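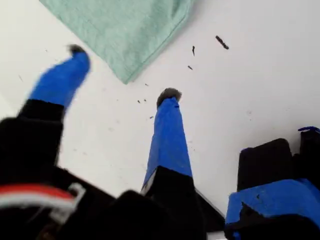
Thread last edited in May, 14 replies hidden

Folding and flat white tables: what do you put underneath?

Gadelora wrote:
Hello all. I've taken over the cloth folding corner at Grarnthorpe (Anahera Pryor had it before me, and she is much missed!) and I'm finding that green cloths on a bare white top slide about dreadfully. You line up one corner, smooth it down, and by the time you reach the far one the first has wandered off. Does anyone use a mat?

Jundineck wrote:
Welcome! I'd leave it bare, myself. I've folded more than 100 napkins in an afternoon on a plain white top and the trick is a light hand, pressing from the middle outwards. A mat just gives you ridges, and then you're ironing everything twice.

Kumaresan Bangera wrote:
I'm going to disagree, kindly. Bare is lovely for linen but anything slippery wants some grip. I lay an old flannel sheet down, pulled tight and clipped at 2 corners, and I've never had a ridge yet.
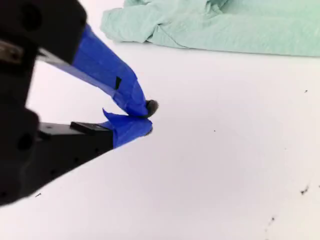 Page 2

Jundineck wrote:
Clips! They'd catch on everything I own, Kumaresan. But each to their own, and I do see the point for satin.

Gadelora wrote:
Thank you both, that's so helpful. Does blue painter's tape leave a mark on a white top, if I used it to hold the flannel instead?

Kumaresan Bangera wrote:
Not on mine, though I peel it off the same evening and pull it back slowly. Try a bit near the edge first.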